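Setting up your Suvinus watchlist (cartoons & kids TV)

Quick section, do these in order. You need a Suvinus account first, free one is fine.

1. Sign in and open Library. Pick Animation from the left menu.
2. Choose your region. Do this BEFORE adding shows. Episode order changes by region and the list won't re-sort itself after.
3. Search a series, hit Add. Free accounts hold 20 series. Paid, 1,000.
4. Set episode order: Aired, Production or Disc. Most people want Aired. Older shows with two shorts per half hour, use Disc or they show up as one episode.
5. Mark what you've seen. Long press on a season marks the whole season.

Note: specials and crossovers sit in Season 0. Not a bug.

Caution: Reset Series wipes your watched marks and your ratings. No undo. Export first (Settings, Backup, Export).

Importing an old list

6. Save the list as a plain CSV, one title per line. Limit is 4,000 lines, split it if its longer.
7. Settings, Import, choose file. Wait for the green check. Dont close the tab.
8. Go through Unmatched. Usually reboots with the same name as the orginal. Pick the right year, hit Confirm.

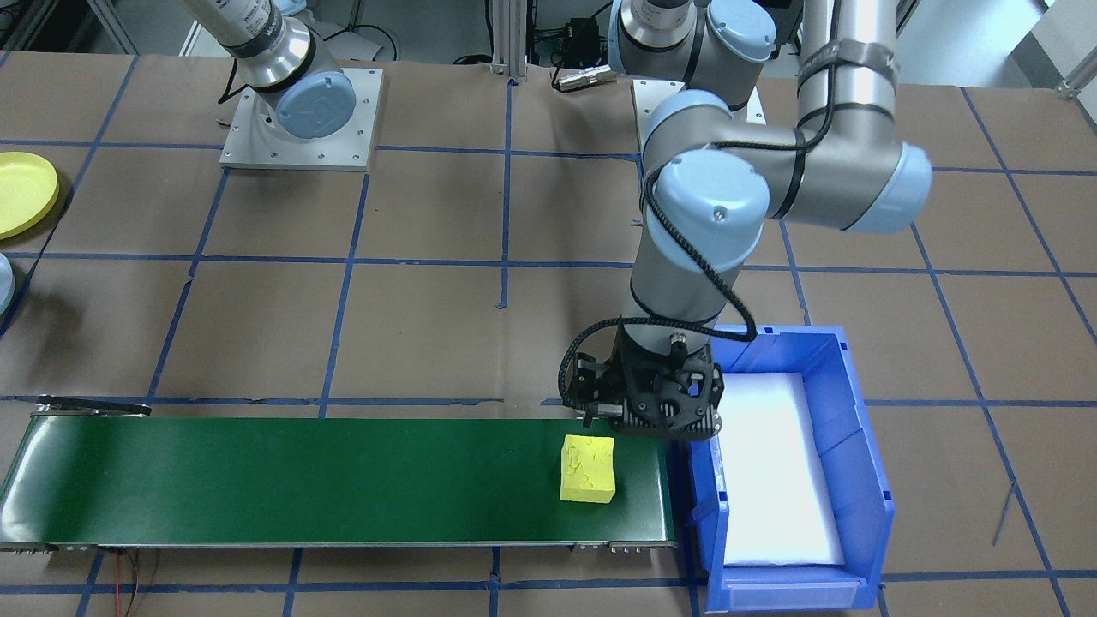 9. Turn on Reminders if you want a ping for new episodes. Off by default. Time zone comes from your profile, not your phone.
10. Kids profile: set the rating cap, then the PIN. Other way round and the cap doesn't save.

Note: Tillmont set-top boxes sync once a night. New adds won't be there till morning. Force it with Menu, Sync Now.

Error 67 = signed in on too many screens. Sign out of one, try again.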